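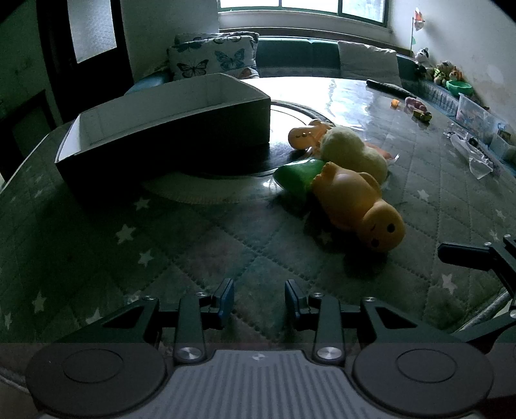 Drarnier forum > Software > Perception and pose

Thread: Pose drift on hand-held gripper recordings, soft toys and clear surfaces

quiltframe
Posted 16 May 2023

Setup first. Two-finger hand-held gripper, blue fingertip pads, wrist camera looking forward over the body. Task is toy pickup into an open box on a living room table. Pose comes from the Predurier visual-inertial node, default config, offline pass. Gripper opening is read from the fingertips in the image, no encoder.

Problem: the trajectory is fine while the tool is in transit and goes bad when I hover low over the table. I get a lateral slide of up to 30 mm in the two seconds before the fingers close. It comes back when I lift. Loop closure then spreads the error over the whole segment, so replaying the actions on the arm puts the fingers beside the toy.

Table has a quilted mat in a diamond stitch with small printed stars. Box stands on a clear round plate. Log excerpt:

[track] inliers 212 -> 38
[track] keyframe inserted (low parallax)
[track] inliers 38 -> 31
[map] merge candidate accepted, score 0.61

Anyone seen this on Predurier? I have 20 episodes and would like to keep them.

tallymark_b
Repeating texture. The diamonds look alike and so do the stars. Descriptor matching slips by one cell, the matcher finds enough consistent pairs, and you get a clean slide by a multiple of the stitch pitch. Measure the pitch. If your 30 mm is close to it you have the answer.

Also that merge score is too low. I don't accept anything under 0.75 in a room.

quiltframe
Pitch on the mat is 31 mm measured with a ruler, corner to corner. So yes, suspiciously close. But some episodes slide by 11 or 12 mm, and that doesn't fit.

oddharmonic
I don't think it's the mat, or not only the mat. Look at what else is in view when you are low. Gripper body and both linkage arms take up a big part of the lower image and they never move relative to the camera. If the mask is loose, you get features on the screw caps and the ribs in the plate, all voting for zero motion. Up high the background outvotes them. Down low the sofa and window drop out and the gripper gets a majority.

The 11 mm cases look like a compromise between static gripper points and real table points.

What mask are you using?

quiltframe
The one that ships with the node. A trapezoid over the bottom of the image.

oddharmonic
Then that's a problem. The trapezoid was drawn for the older bracket. It doesn't cover linkage arms that spread, and it doesn't cover anything mounted off to the right side. Draw your own. Use the widest opening and the narrowest and take the union of the two.

tallymark_b
Mask, agreed. I still say cell slip is the main term. Static points pull toward zero velocity. They don't produce an offset equal to the pitch.

oddharmonic
They do if the tracker loses the true solution for a few frames and then relocalizes on the wrong cell. Mask first, then argue.

lowpass_lenny
Third candidate, the clear stuff. A glass plate under the box gives you reflections of the window, and those move with the camera in a way that doesn't match any surface. A clear cup and a clear plastic bag further back on the right will do the same on a smaller scale. On our bench (Broninell stack, not Predurier) we got a fake plane about 5 cm below a glass tabletop, and the mapper was quite happy with it.

Check the map points for depth below the table. If there is a cluster, cull it.

quiltframe
Exported the map for episode 7. There is a cluster under the table plane, close to the plate. Not large, 60 points out of several thousand.

lowpass_lenny
It matters when you only have 38 inliers. How many of the 38 are in that cluster?

quiltframe
Nine.

brzg
Side question on the other half of the pipeline. How are you segmenting the toys for the grasp labels? With a yellow fuzzy ball, an orange toy and a green glossy thing all touching each other, I would expect the masks to bleed. On our set the plush came back with a ragged edge and the grasp center wandered.

quiltframe
Labels come from the finger midpoint at close, projected into earlier frames. No object masks. That is why I care so much about the last two seconds.

brzg
OK, then pose is everything. I'd still keep a mask as a sanity check. If the projected point lands between two objects, flag the episode.

tallymark_b
Disagree on flagging with masks. In a pile the right grasp point often projects onto the neighbor at an oblique view. You will throw away good episodes. Flag on pose covariance.

brzg
Covariance from a tracker that is confidently wrong by one stitch is small. It will pass.

tallymark_b
Fair. Reprojection against a second pass, then. Run it forward and backward and compare.

quiltframe
Results. Same 20 episodes, offline, one change at a time, each row includes the ones before it. Slide is the worst lateral error in the last two seconds before close, median over episodes, against a hand-aligned reference.

baseline: 24 mm
own mask, union of open and closed: 11 mm
below-plane cull: 9 mm
merge threshold 0.75: 4 mm
feature cap raised to 500 per frame: 4 mm, slower

Three episodes still jump by one cell. In all three I started low and never had the sofa cushions or the door in view before the first grasp, so there was nothing distinctive to anchor to.

oddharmonic
So the mask was the largest single step.

tallymark_b
And the remaining failures are all cell slip. The merge threshold took out more than half of what was left.

lowpass_lenny
Order matters in a table like that. Run the threshold alone on baseline before anyone claims a share.

quiltframe
Ran it. Threshold alone: 17 mm. Mask alone is the 11 above.

For the three bad ones I tried the forward/backward comparison. It catches two. The third slides the same way in both directions and agrees with itself to under a millimeter.

oddharmonic
Drop the third. For new recordings, start each episode with a slow sweep at standing height, door to window to right wall, and only then go down. We do five seconds of it. It gets trimmed from the training data and stays in the map.

lowpass_lenny
You can also reuse one room map for all episodes and localize against it. The Ivanyshyn fork has a frozen map mode. Stock Predurier rebuilds per episode.

tallymark_b
Frozen map breaks when the table contents change between episodes, and here they change every time.

lowpass_lenny
Only if you leave the table points in. Crop the map to everything above the mat plane plus a margin, keep furniture and walls. You lose scale accuracy close in, though, so keep the IMU weight up.

quiltframe
Will try the cropped map on the next batch. Does the fork read the stock calibration file, or do I need to convert it?

lowpass_lenny
Convert. Script is in the tools folder, calib_convert. It flips the camera-IMU transform, so check the sign on the translation before you run the whole set.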